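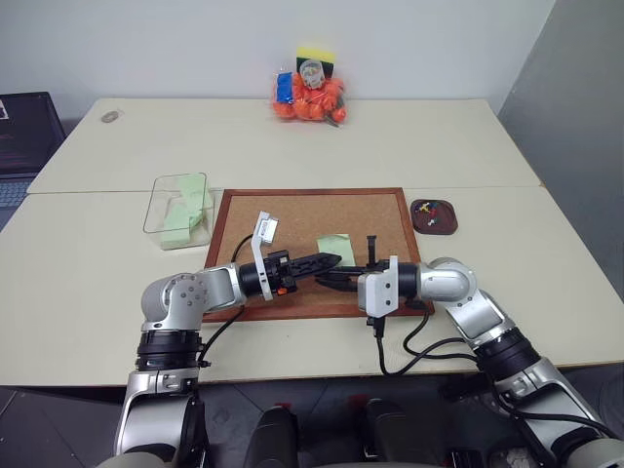 10 September 2025

Bad day with the arms. We were on the pinning job again, sticky note onto cork board, one push pin through it, and at run 207 the two grippers met over the middle of the board and neither gave way. There was a nasty creak, then the right arm shut itself down and the left one carried on pushing. I hit the stop button. Tatsuya says the software would have caught it a moment later. Maybe. I've heard that before, and I wasn't going to stand there and find out.

The log says the gap between the fingers was fine the whole time. It plainly wasn't, I was a metre away. So either the left arm doesn't know where its own wrist is, or the two of them keep different clocks, and neither idea cheers me up. Fathima thinks the camera bracket got knocked when we swapped the cable and everything downstream is off by a bit. She may be right. She was right about the cable.

Annelies rang Rolto after lunch. They want us to restart, recalibrate and send them the file, same as last time. Their man told her the collision guard is "very mature". I asked her to ask him why it let one arm go on shoving a dead one and she gave me a look and covered the phone.

Mahfuz wants to run on at half speed so we still reach 481 before the Culunura people visit. I said no. Half speed into the same mistake is still the same mistake, and I don't trust a guard that only works when the numbers it's given are right. We left it that both arms stay off until someone has measured the gap by hand, with a ruler if need be.

Wrote it up in the fault book, number 8. Four of those say "cleared by restart". Must ask Maëlys who signed them off.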